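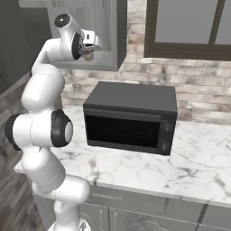 一、先想清楚开放日要演示什么

我叫达奈·瓦西拉基斯(Danai Vasilakis),在法克比(Farkby)的机器人教学实验室负责对外参观,做这件事也有好几个年头了。常有兄弟单位写信来问,说想办一次机器人开放日,又不知道从哪里下手,我每次都在邮件里写上一大篇,写到后来自己也觉得该整理成一页,放在这里,谁要用谁就拿去。文章有点长,您泡杯茶慢慢看,赶时间的话,直接跳到第四节的流程也行。

我们最常演示的是仿真厨房。大屏幕上是一台白色机械臂,立在灰色橱柜旁边,大理石台面上放着一台深灰色的微波炉,后面是砖墙。场景就这么简单,台面上除了微波炉没有别的东西。刚开始我们的场景可热闹了,锅碗瓢盆、水果、调料瓶,摆得满满当当,自己看着很得意,结果第一批来的家长和孩子光顾着问苹果是什么品种,机械臂在做什么倒没人看了。后来奥拉尼娅·弗拉霍普卢(Ourania Vlachopoulos)把东西一件一件删掉,删到只剩一台微波炉,参观的人一下子就安静下来,眼睛都跟着夹爪走。所以我的第一条建议,就是一场演示只讲一件事。

选题的时候可以问问自己:一个从来没接触过机器人的人,看一眼屏幕,能不能猜出机械臂接下来可能要干什么?厨房的好处就在这里,人人都进过厨房,谁都知道微波炉的门要拉开,旋钮要拧。您要是选了装配线上某个零件的插接,光解释零件的用处就得花掉一半时间,听的人也累。

二、场地和设备

屏幕要大,位置要高。我们用过投影,效果也还过得去,不过白色的机械臂配上浅色的台面,投影稍微暗一点,轮廓就糊在一起了,后来咬咬牙换成了显示屏。如果您只有投影仪,请务必把前排的灯关掉,窗帘拉好,再到最后一排坐下来亲自看一遍,看得清夹爪的手指才算合格。

需要准备的东西我列在下面,您可以照着打勾:

运行仿真的主机一台,备用主机一台,两台装同一个版本的软件
大显示屏一块,连接线带两根
手柄或者示教器,至少一个,孩子多的话准备两个
录好的演示视频一段,存在本地,不要指望现场网络
计时器
给观众的纸和铅笔
一张写着当天流程的大字海报,贴在门口

我们的任务调度用的是 Zorine,画面和控制走的是 Osunura,这两样都是实验室自己的老家当,您用手头熟悉的就好,没必要为了一次开放日去换平台。换平台这件事我干过一次,开放日前两天换的,那两个晚上是怎么过来的,我现在想起来还头疼。

椅子请摆成弧形,两排就够。中间留一条过道,方便推轮椅和婴儿车的朋友进出。操作台放在屏幕侧面,操作的人能看见观众,观众也能看见操作的人,这一点很要紧。大家都想知道到底是谁在动手柄,您把操作员藏到后面去,他们反而会一直扭头找。

三、前一天的检查

开放日前一天下午,请把整套演示从头到尾走三遍,中间不要停,也不要一边走一边改参数。我们的老规矩是这样的:

第一步,开机,载入场景,把机械臂送到起始姿态。我们的起始姿态是手臂高高抬起,夹爪空着,停在台面上方,和微波炉隔开一段距离。这个姿态好看,也好讲,观众一眼就能分清哪里是底座,哪里是肘部,哪里是手腕。

第二步,检查视角。镜头要稍微从上往下看,台面、微波炉正面和夹爪都要在画面里。很多人喜欢把视角拉得很近,觉得气派,可是拉近之后看不到手臂怎么弯过来,就少了一大半趣味。

第三步,把复位键按上20次。您没有看错,就是20次。现场最常用的就是复位键,孩子们操作完要复位,讲解员讲错了也要复位,万一它在第十几次的时候卡住,您宁可前一天晚上知道。

第四步,故意做错。让夹爪去撞一下微波炉,让手臂伸到够不着的地方,看看软件报什么错,把每一种报错怎么处理写在卡片上,贴在操作台边。

第五步,关机,把电源线理好贴上胶带,然后回家睡觉。这一步也请认真执行。

四、当天的流程

一组观众控制在20人以内,一场四十分钟左右比较舒服。我按我们的顺序说一遍。

开场五分钟。先请大家坐好,不要急着讲术语。我一般会问:“您今天早上用手做了多少件事?”然后让大家闭上眼睛想一想,打开一扇微波炉的门,手要先到哪里,再到哪里。等他们睁开眼睛,屏幕上正好就是那台机械臂和那台微波炉,话题自然就接上了。

认识机械臂,八分钟。从底座往上讲,一节一节慢慢来。讲到关节的地方就让操作员单独动一下那个关节,动一下,停一下。肘部那个鼓出来的大关节最受欢迎,转起来整条手臂的形状都变了。讲手腕的时候可以请观众把自己的手伸出来跟着转,大人们起初不好意思,孩子一带头,全场都在转手腕,气氛特别好!

什么是仿真,五分钟。您得告诉大家,屏幕上的厨房是算出来的,砖是算出来的,大理石的纹路也是算出来的。有的观众看到这里会有点失望,觉得没有见到真家伙。我的办法是请他们猜一猜,教机械臂学一个新动作要试多少次。上一回我们准备的那组练习一共跑了1,177次,您把这个数字报出来,再问谁家厨房里的微波炉愿意让人这么拉扯,大家就都明白了。

现场演示,十分钟。先慢速走一遍,讲解员边走边说;再用正常速度走一遍,讲解员闭嘴。请一定忍住,第二遍真的不要说话。我自己是个话多的人,这一条是奥拉尼娅用红笔写在我的讲稿上的,写了两回。

观众动手,十分钟。每人操作一分钟上下,目标定得小一点,把夹爪移到微波炉门前面就可以鼓掌了。年纪小的孩子请大人坐在旁边,但手柄要交到孩子手里。碰到不愿意上来的朋友,可以请他当“指挥”,坐在座位上喊往左、往右,由操作员来动,好多腼腆的人就是这么玩起来的。

最后两分钟收纸条。开场发的纸和铅笔在这里派上用场,请大家写一个问题,投进门口的盒子里。

五、讲解员怎么说话

少用英文缩写。“自由度”可以讲,但请先说“这条手臂有几个地方能转”,再告诉大家行话叫什么。“末端执行器”这几个字,我劝您整场都不要提,叫夹爪或者叫手就挺好。

别替机械臂说大话。有人问它会不会做饭,请如实回答您这套系统做得到哪一步。我们的学生有一次兴致高,随口答应了一位老先生说它会煎蛋,老先生第二年果然又来了,站在屏幕前等着看煎蛋。

遇到答不上来的问题,就说“我记下来,回头给您写信”,然后真的写信。我们有一本登记簿,答完一个划掉一个。

六、出了故障怎么办

画面卡住:讲解员继续讲,操作员数到十再动手。很多时候它自己会缓过来。

手臂撞到了东西:先不要复位,这是很好的讲解机会,请观众说说是哪个关节转多了,说完再复位。

主机死机:切到备用主机。备用主机应该一直开着,停在起始姿态。

两台都不行:放录好的视频,同时大大方方告诉观众今天机器出了故障,请他们动手的环节改成用自己的胳膊扮演机械臂,一个人当手臂,一个人喂指令,纸杯当目标。我们有一回被迫这样过了一整个下午,收到的纸条反倒比平时还多。

七、关于费用和人数

第一次办,请不要贪多。我们头一年放出了300个名额,讲解员的嗓子到中午就哑了,第二年改成100个,分成五组,每组之间留出休息的时间,大家都轻松许多。花钱的地方主要是显示屏和茶点,海报和卡片自己打印就行。合作的阿莱克西乌(Alexiou)中学每年借给我们椅子,我们给他们的学生留一组位置,这样的交换很实在,您不妨也去问问附近的学校。

八、结束以后

当天晚上先别拆设备,等所有人坐下来吃点东西,趁记得清楚,把纸条倒在桌上一起读一遍。重复的问题放一堆,奇怪的问题放一堆。重复的那一堆,明年写进讲稿里;奇怪的那一堆我总是带回家慢慢看。

场景文件和讲稿请存成同一个版本号,放在同一个文件夹里。我们二月还要给外校的老师办一次小型参观,用的还是这套厨房场景,讲稿会再改一改。您如果照这一页办了开放日,欢迎写信告诉我哪一步不好用,我会补进来。

本页更新于2022年1月13日。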